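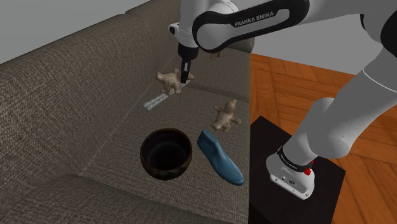

Home | Projects | Money | Archive

The second arm, and other things we can't afford yet

Budget season again. Antonina Hrynyshyn has asked for a second arm, and Benoît Moulin has asked what was wrong with the first one. Nothing, says Antonina, except that everybody wants it on Wednesday.

So the plan until November is to do more in simulation, where a sofa costs nothing and neither does ginger. The catch is the computer. Skoltidham quoted us $1,986 for a graphics card, plus $154 to ship a box the size of a toaster. Pavliuk came in cheaper but wouldn't put a delivery date in writing, a colourful way to run a business.

We've also put $900 aside for spare gripper fingers. Illia Tkachuk thinks that's too much. Illia has never had to order them.

Still not in the budget: a pedestal for arm number 2, the floor space to stand it on, and a chair for Sumaiya Saha, who has been asking longer than anyone. Send your quotes to her by noon Wednesday, with the tax included this time, please.

3 comments | 11 shares
Last updated: November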